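Povell: two-gripper demonstrations, release 4
Updated 3/11/25. Maintainer: Eleri Watkins

Povell is a set of demonstrations recorded with hand-held grippers and a head camera, for training policies that never get to see a human wrist again.
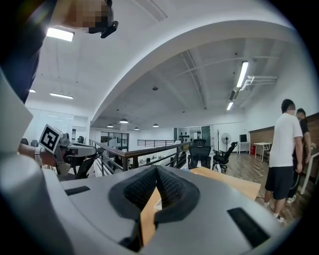 The question we started with was dull and useful: does the head view help, or does it just make the files bigger? With 200 demonstrations per task, the Ukden policy trained on gripper views alone finished 4 of our 7 tasks reliably. Adding the head view got it to 6. It also made the files bigger.

What's in it
Each episode holds two gripper streams, one head stream, gripper poses and finger opening. Faces are blurred. Over 100 episodes were dropped after pose tracking lost its nerve halfway through; the list is in dropped.txt, with reasons, some of them printable.

Splits
Train and test are split by operator. The September release split them by episode, and its scores were lovely. Please stop citing them.

Known problems
– Head and gripper clocks drift apart in long episodes. Run the Halás sync script first.
– Finger opening is noisy near fully closed, so thin objects look thicker than they are.
– Operators look away from their hands more than you'd expect. We kept those episodes – the policy may as well learn what people are like.

Baselines
Configs are in the farnasetti folder, named after the machine they ran on. It has since been retired, but the paths still point to it. Edit them before you file an issue.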